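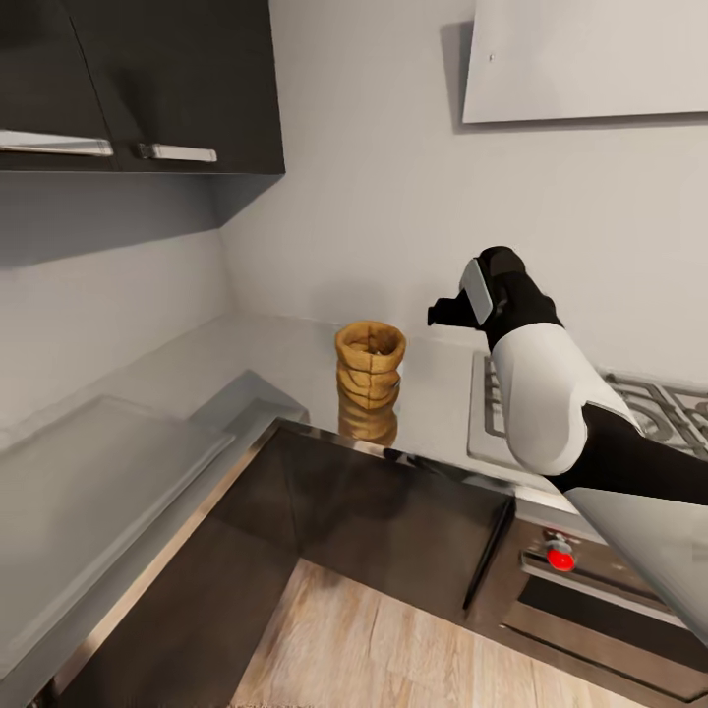 文・ハディージャ・ゼルアリ

タンゴってどんなダンス？

タンゴは、ふたりで組んでおどるダンスです。生まれたのは南アメリカのブエノスアイレスやモンテビデオといった港町。百年以上前、あちこちの国から来た人たちが、それぞれの音楽をもちよってできました。

ふりつけは、たいてい決まっていません。ひとりが「次はこっちへ行くよ」と体で合図を出し、もうひとりがそれを感じとって動きます。口で言えば早いのに、と思うでしょう。わたしも思いました。でも、おどりながら「右、右、あ、やっぱり左」としゃべる人とは、だれも二度おどりたがりません。

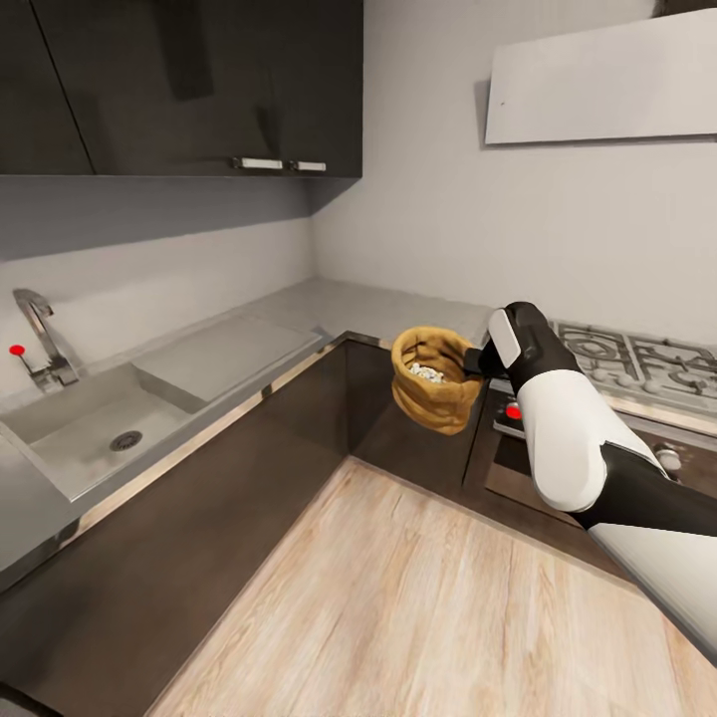
合図は、おもに胸の向きでつたえます。手でぐいぐいおすのは、ダンスではなく、ひっこしです。

タンゴをおどる会は「ミロンガ」といいます。フロアでは、みんなが時計と反対まわりに進みます。追いこしはなるべくしません。前の人がなかなか進まなくても、その場で小さくステップをふんで待ちます。大人が列でおとなしくしている、めずらしい場所です。

曲は三つか四つでひとまとまり。あいだに短い別の音楽が流れたら、相手にお礼を言って席にもどります。

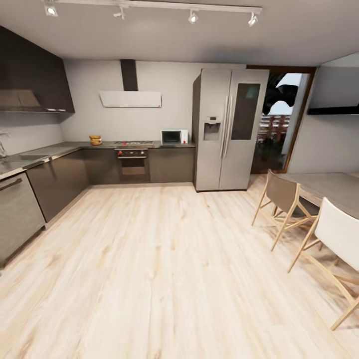 ただし、まとまりのとちゅうで「ありがとう」と言うと、「もうおしまいにしましょう」という意味になってしまいます。わたしは初めてのミロンガで、一曲目のあとに心をこめて言いました。相手のチョウさんは、とてもていねいにおじぎをして帰っていきました。

家でためすなら、まず歩くことから。音楽に合わせて、ゆっくり十二歩。くつ下だとすべるので気をつけてください。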